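Textile Care and Hotel Operations
Handout 4: Bed linen, from purchase to replacement
Prepared for the session of 8th December

Please read this handout before you come to the session. The calculation in part 3 will be needed for the exercise.

1. What we mean by satin

Many students use the word "satin" as the name of a fiber. It is the name of a weave. In a satin weave the warp thread passes over several weft threads before it goes under one. These long passes are called floats. They give the cloth its shine and its smooth touch, and they are also its weak point, as a float can be caught by a ring, a zipper or a rough fingernail. When the same idea is used with cotton and the weft floats on the surface, the trade usually says "sateen".

Percale is a plain weave, one over and one under. It is more matte, feels more crisp and keeps its surface longer in a commercial laundry.

2. The room and the cloth

Buyers often choose linen from a sample card in an office. I advise against this. Shiny cloth changes with the light of the room, and a large window will show every crease which a small lamp hides.

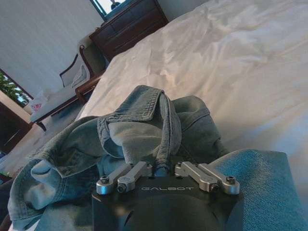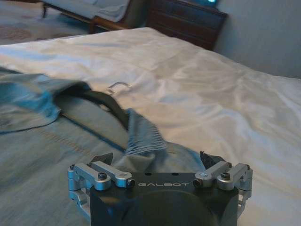
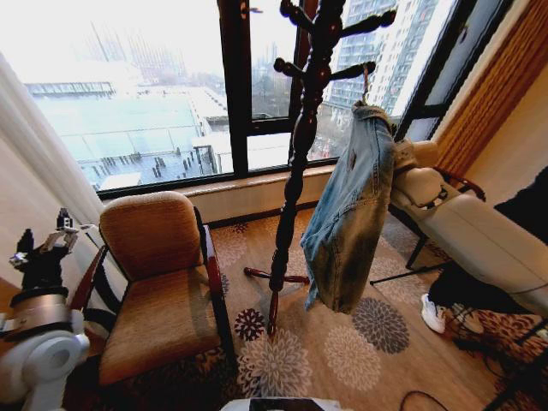

Daylight also acts on the fiber itself. Sunlight weakens silk quite fast and cotton more slowly, and it can turn white goods yellow. Stock should therefore be kept on closed shelves, with the oldest pieces on top so that they are used first.

3. Par level

One par is the quantity needed to dress all beds one time. A hotel which sends its laundry out will normally need more pars than a hotel with its own machines – the linen spends more time on the road.

Our case is the Hotel Bakow. It needs 1322 sheets for one par and owns 2584 sheets in total. Divide the second number by the first. The result is a little below two, so the hotel can't have one full set on the beds and another full set in the store. Consider what happens if a delivery from the laundry is late.

4. Washing

Satin weaves should be washed with a moderate load, as a full drum increases the rubbing. Polyester satin needs low heat in the dryer. Chlorine bleach must never be used on silk. Please compare the Sovent and Agyeman care sheets from June before you fill in your table.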